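2023-06-12

Morning

Up before six. Coffee, then the bus out to Trestilville with the box of library books on my lap. The driver took the long way past the quarry because the bridge at Sellbridge is down to one lane again. It was 40 minutes each way and I read most of the paper.

The library sale starts at the end of June and they wanted the boxes early. I gave them the cookbooks, the two atlases, and all the mysteries except the ones with Dad's notes in the margins. I kept the bird guide too. I paid the fine on the one I lost in the move, $11, and got a receipt for it.

Walked over to Nguyen for lunch. Had the noodle soup with extra lime. They have changed the chairs and I don't like the new ones, they tip forward. The soup is the same.

On the way back to the stop I looked in at the hardware store for a washer for the kitchen tap. They didn't have the size. I bought a roll of masking tape and a ball of twine.

Laundry and clothes are the other thing I keep putting off. The dresser has to be empty before the new one comes, and most of the T-shirts are ones I haven't worn in years. Bright orange was never my color.

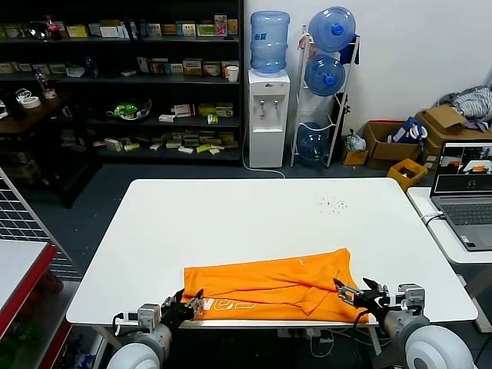

Afternoon

Home by two. Called Trikgate about the water bill. I was on hold long enough to wash the dishes and sweep the back step. The woman said the meter reading was entered as 822 and it should have been lower, so they will send a corrected bill. I wrote her name on the envelope.

Rain from three until supper. Tomatoes needed it. The beans by the fence have 7 plants up and the rest of the row is bare, so I'll put in more seed this week if the ground isn't too soft.

Eggs and toast for supper. Knee sore from the bus steps. Need to buy stamps, light bulbs, and the washer.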